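Chapter 7
Comparing Grippers and Cameras on a Two-Arm Bench

Reading time: 15 min

In Chapter 6 you set up a single arm, tuned its controller and logged its joint positions while it moved to a list of targets. A single arm moving through empty space is easy to measure. Once the arm has to hold something, the result depends on the fingers, the shape and finish of the object, the camera that guides the approach, and the controller that decides when to close. If two of these are changed together, a better or worse result can't be traced to either one.

This chapter is about changing one part at a time and recording what happens. The running case is a handover task on a bench with two arms: one arm holds an object, the other takes it. It is used throughout because it puts demands on every part of the system. Both grippers must be in the right place, the cameras must agree about where the object is, and one gripper must open only after the other has closed.

The measurements in this chapter come from the Fikre teaching bench and were collected with students under Robel Mekonnen. The bench was used with two gripper designs, called the Jirkitz and the Curnham in the text. Both were fitted to the same model of arm, so either could be mounted on the left or the right.

By the end of the chapter you should be able to:

- write a test plan in which only one part of the system changes
- say what a wrist camera and a fixed camera can each measure
- classify a failed grasp from its log and its images
- decide whether a difference between two grippers is large enough to report

7.1 What the camera can tell the controller

Comparisons of grippers often begin with the fingers. We begin with the cameras, for a practical reason: if the camera gives a poor estimate of where the object is, both grippers will look bad, and the test will say very little about either of them.

A wrist camera rides with the gripper. Its view gets better as the arm approaches, up to a point. Past that point the object is larger than the field of view, the lens is closer than its focus distance, and the outline the controller was following is gone. Students are often surprised by how early this happens. An object that was easy to find from across the bench may have no visible top or base by the time the fingers are beside it. 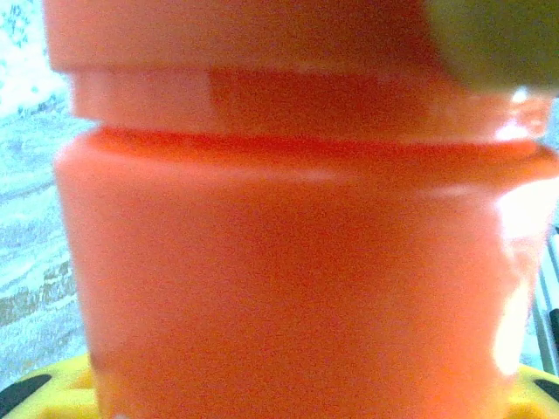 Figure 7.1 Wrist-camera view at very close range. The top and base of the orange container are both out of view. The blurred yellow-green shape at upper right is most likely a fingertip.

Suppose your controller finds the center of the object by fitting a box around all the orange pixels. At the range of Figure 7.1 the fitted box has no useful height, because the orange continues past the top of the picture. Its right side is also hard to place, where glare has turned the plastic from orange to white and pale pink. The left side is in better condition, as the edge of the container can be told apart from the speckled surface behind it. A controller that averages left and right edges will be pulled off center by the weaker one.

Some information does survive. The straight horizontal steps between the upper section, the recessed band and the rim are still fairly sharp, and they could be used to estimate height and tilt. Whether they are worth using depends on the object. A smooth cylinder with no rim offers nothing of the kind. If your test set contains both sorts of object, note which is which before you start, or you may end up crediting a gripper with a success that belongs to the edge detector.

Glare deserves its own column in the log. It moves when the arm moves, it changes with the time of day on a bench near a window, and it affects glossy plastic far more than matte cubes. Keep the bench lights fixed for the whole of a comparison. If the lights have to be changed, start the comparison over.

Term: Close-range loss. The distance at which a camera-based position estimate stops improving as the camera approaches the object. It must be measured for each camera and each object.

To measure close-range loss, fix the object in place and bring the wrist toward it in equal steps. Record the position estimate at each step and plot the estimate against distance. The curve usually flattens and then becomes ragged. Mark the start of the ragged part. From there to contact, the controller should rely on the last good estimate and on joint positions, and the camera should be used only to check for gross errors.

7.2 The fixed camera

A camera mounted beside or above the bench has the opposite problem. It sees everything at once but sees it small. An error of a few pixels can be the difference between a finger beside the rim and a finger on top of it. On the other hand, its view does not change as the arm moves, and it can be calibrated once at the start of a session.

For a handover, the fixed camera is the only one that shows both grippers in relation to each other and to the rest of the bench. Neither wrist camera can tell you whether the two upper links are about to touch, or whether a cable has looped in front of a joint.

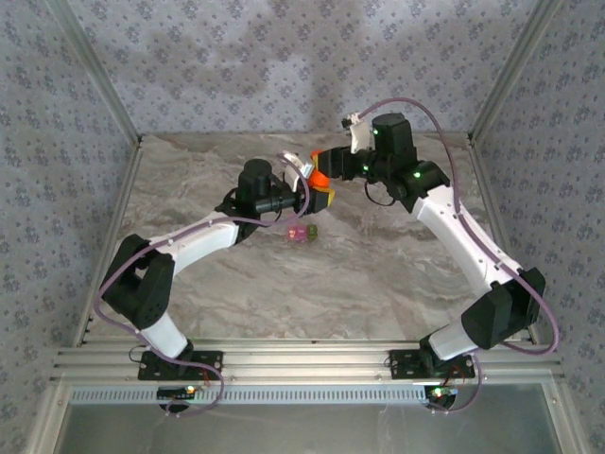
Figure 7.2 Two arms on a front rail, seen by the fixed camera. The right gripper holds an orange object, with the left gripper close to it near the middle of the workspace. Two small cubes are on the floor panel just below.

Look at where the grippers are in Figure 7.2. They are near the middle of the workspace, where both arms can reach. Meeting there has a cost. Each arm is extended, and a small error at the shoulder becomes a larger one at the fingertips. Moving the meeting point toward one base helps that arm and hurts the other. In a fair comparison of grippers the meeting point stays fixed, even if a different one would suit one of the designs better.

The two cubes show another matter that should be settled in the test plan. Anything on the floor below the grippers can be struck by a dropped object or by a low elbow. You may leave objects there or clear them away, but do the same for every trial. Walls matter too. With a wall behind and one on each side, an elbow that swings outward has limited room, and a motion planner may choose a longer path on one side than on the other.

Cables are easy to overlook. On this bench a purple cable loops outside the elbow of each arm. A loop that is too short pulls on the wrist at full reach, and one that is too long can catch. Check both before each session and write the check in the log.

7.3 A first comparison

The question for the first comparison was narrow: with the arms, cameras, controller and meeting point unchanged, does the choice of receiving gripper affect the number of dropped objects? The giving gripper was a Jirkitz throughout. The receiving gripper was a Jirkitz in one set of trials and a Curnham in the other. Each set had 29 trials with the same orange container.

A trial was called a success if the receiving gripper held the container clear of the giving gripper until the arm had returned to its rest position. Everything else was a failure, including trials in which the operator pressed stop. It is tempting to throw out stopped trials on the grounds that nothing was dropped. Keep them. An operator usually stops an arm for a reason connected with the gripper, and removing those trials flatters the worse design.

With the Jirkitz receiving, there were seven failures. With the Curnham receiving, there were two. A reader could take this as a clear result in favor of the Curnham. Before accepting it, the class went back through the logs, and found that most of the Jirkitz failures fell in one afternoon session. The fixed camera had been bumped that day and not recalibrated. All of the trials in that session were of one gripper, so the camera error and the gripper were mixed together.

The comparison was repeated in July with the order of the grippers shuffled. The gap became much smaller. The class reported it as "no clear difference for this object," and that is the wording we recommend when the evidence is of this kind.

Three changes to the test plan came out of the repeat:

1. Alternate the grippers within each session. Swapping them takes around 15 minutes on this bench, so alternate in short blocks, and plan the swaps into the day.
2. Recalibrate the fixed camera after every swap, whether or not anyone thinks it has moved.
3. Save a wrist image at the moment the fingers are commanded to close, and a fixed-camera image at the same moment. Most disputes about the cause of a failure can be settled with the pair.

7.4 Naming failures

"It dropped it" is not enough for a log. In the rest of the chapter we use four names. A miss is a trial in which the receiving fingers close without touching the object. A slip is a trial in which they close on it and lose it after the giving gripper opens. An early release means the giving gripper opened before the receiving gripper had closed. A collision is any contact between the arms, or between an arm and the bench, apart from the contact needed for the task.

The names point to different parts of the system. Misses lead you first to the cameras and calibration. Slips lead you to the fingers, their pads and the closing force. Early releases belong to the controller, and specifically to the signal passed between the two arms. Collisions may come from the planner, the cables or the placing of the meeting point. A single trial can earn more than one name — a collision often causes a miss — and in that case record both, in the order they occurred.

Before you begin

You will need a calibrated fixed camera, at least one working wrist camera, and the log template from the Stolgate workbook. Read your bench's stop procedure again, even if you used it in Chapter 6. With two arms, one stop button may cut power to only one of them. Find out which kind you have before the arms are switched on, and write the answer at the top of your first log page.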